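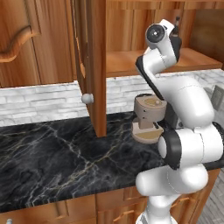

The arm in the simulated kitchen, gripper raised at the open cabinet.

News > Software > Planning and Control

Door planner moves into the main branch

By Yevdokiia Tymoshchuk
January

Print this item | E-mail this item

The Wimalen planning stack now has one module for doors of every kind. Until last month the cabinet code and the refrigerator code were separate, written at different times, and they disagreed on where a hinge axis should be stored. Both have been removed. The new module takes a handle pose, a hinge estimate and a limit on handle force, and returns a path for the whole arm.

Most of the work went into what happens after a door is open. The old planner kept treating the door as closed when it checked for collisions, so the next reach could go straight through the panel. The module now writes the door angle back to the world model 40 times a second, and the reach planner reads it from there. An open cabinet door hanging over a counter is treated as an obstacle like any other.

Zakharchenko supplied the new kitchen scenes used for testing. We ran 600 trials on them at the Trallcombe office, half on cabinets and half on the refrigerator. Cabinets gave us little trouble. The refrigerator failed 11 times, nearly always at the handle, where the wrist ran close to a joint limit while the elbow was still swinging out. Lowering the weight on elbow posture fixed most of these. Two are still open in the tracker.

The French-door model is the harder test. Both doors swing outward, and the planner has to find a place for the forearm that leaves the shelf within reach. The current target is the yellow item on the shelf, and grasping it is handled by the older pick code, which hasn't changed.

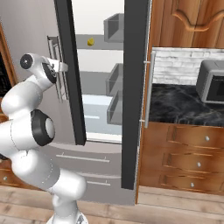 Updating your setup

Pull the main branch and rebuild the world model package before the planner. Configuration files from Cloten need one edit: the hinge entry is now given in the door frame, and the old base-frame entry will be rejected at load. A conversion script is in the tools folder. Send problems to the tracker with the trial log attached.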